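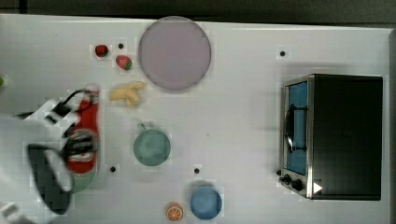 Wastesdale toy library adds play kitchen sets

Families in Wastesdale can now borrow play kitchen sets from the toy library on Grasard Street. The new range went on the shelves in July and can be taken home for two weeks at a time.

The library has 32 sets, packed in zip-up bags. The contents differ a little from bag to bag, but most have a plate, a mug, a cup and a mix of play food such as strawberries, bananas and slices of orange. Larger bags also come with a frying pan or a colander. Colours vary, and borrowers can ask at the desk to swap a bag for one their child would favour.

The sets were paid for with a $498 grant from the Sibiya Fund and the proceeds of a sausage sizzle outside the Sketum hardware store. Members can borrow up to two bags per visit. Play food should be wiped with warm soapy water and dried before it goes back in the bag.
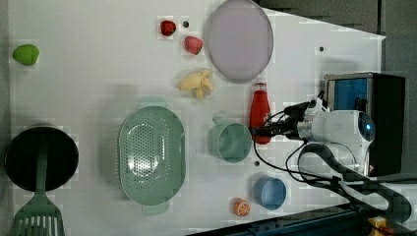 What happens if a piece goes missing?

Tell the desk when you return the bag. There is no charge for a single piece of play food, but a lost plate or pan will need to be replaced.

The toy library is open from 9.30 am to noon during school terms. Sets can be reserved at the desk or by phone.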